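Home › Workshop Grants › Reports › Contact

Filed under: Grantee Updates

Progress report to the Kindthorpe Small Projects Fund
Two-arm bench build, Sketley shared workshop
Prepared by Hamdia Belay, May 26, 2024

Where the money stands

We have spent $1,721 of the $3,608 granted. Most of it went on servos and printed parts. Ngân Đào wants a second order of servos now. I would hold off until July, as I'm not convinced the ones we have are the weak point.

The arms

Both arms are mounted and reach each other over the teal work surface. The cable ties are meant to be temporary — I said the same in the last report. Cables still hang in loops where a sleeve was budgeted, and I don't see how we run long sessions like that.

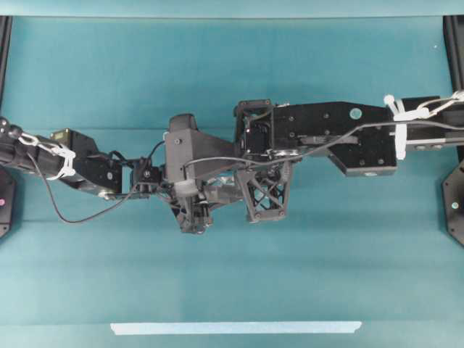 Grip trials

The proposal promised "everyday household materials." We began with crumpled foil, which I consider a generous choice. It gives under the fingers and has no proper faces, so a poor grip can pass for a good one. I have asked that we not report a success rate from the first 25 attempts.

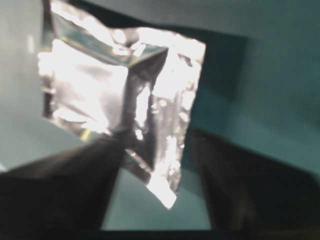
Foil bundle at the gripper fingers, wrist camera view.

Thin plastic is the harder case. Glare off the sheet bothers me more than the fingers do, and no servo order will fix that. Ngân disagrees and would sooner reprint the fingers. We will try a matte surface first, as it's cheaper.
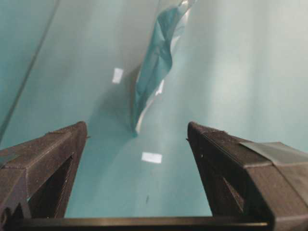 Wrist camera view of blue plastic and glare on the sheet. Grey tape on right finger.

Request

No new funds. Please let us move the sleeve money to lighting.

Recent reports
Furnau kiln controller, final report
Dal Bello lathe restoration
Sketley tool library, year 2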